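Speaker notes — gripper bake-off, simulated kitchen
Skivik user day, 5 May 2021

Say hello, thank Britta Steinbach for swapping slots with me. Mention I've got a cold. Clicker is on the lectern, laptop stays plugged in this time!!

Quick show of hands: who's bought a gripper off the spec sheet and regretted it? (Mine goes up first.) 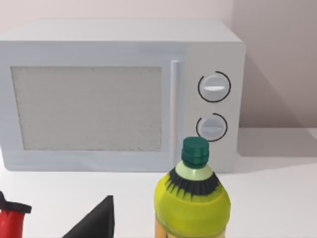
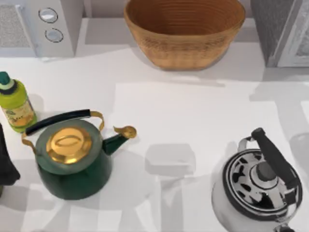 Both renders are from our kitchen counter set-up.

So what I want to talk about is fingers. We had two grippers on the short list, the Kuhlmann parallel jaw and the Pikach, which has three soft fingers and costs a fair bit more, and we had one arm to hang them on. Marek Kováčik's idea was to run the lot in simulation before anybody opened a purchase order, and I grumbled about that for most of a month — I like bolting things together. Anyway, we picked things people grab in different ways. Look at the green kettle in the second picture, with that black cylindrical grip held up by thin brass wire arms. A parallel jaw loves a cylinder, as long as you come in square to it. The grip runs on a diagonal there, so the wrist has to turn first, and our first planner didn't bother. Cue me watching it close on air over and over.

Pause for laugh, or don't.

Next bit is the numbers. We ran 3,000 attempts per gripper, same arm, same controller, same random seeds. Each attempt got 10 seconds from first motion to lift, and anything slower went down as a fail. Vitalii Antoniuk thinks that's harsh and he may well be right, so say so before he does (he'll be in the second row).

On bottles, hardly anything in it. On kettle handles the Kuhlmann was well ahead once we'd fixed the wrist thing. The Pikach tended to wrap its fingers past the grip and fetch up against whatever was holding it. I'd expected the reverse and I'd told everybody so, loudly.

Microwave knobs were the fun one. Go back to the first picture for this. Two round dials, one above the other, each with a raised ridge across the face, and a bottle with a green cap standing up in front of the door and the bottom of the panel. Turning the top knob was fine with either gripper. For the lower one you've got that cap right underneath, and the Pikach is almost 3 times as wide across the knuckles when it's open. It kept clipping the bottle on the way in. Mention that Llinos Eynon rewrote the approach so it came from higher up, and that took 53 lines and one very long afternoon.

Caveat slide. Don't skip it! Contact in the simulator is stiffer than real rubber, and soft fingers are the ones that suffer for it. Henrik Kröger at Sillmont is lending us a Pikach so we can check on a real bench. If the kettle result flips I'll come back and eat my words.

What we bought: the Kuhlmann. Questions, and leave time for the one about suction cups.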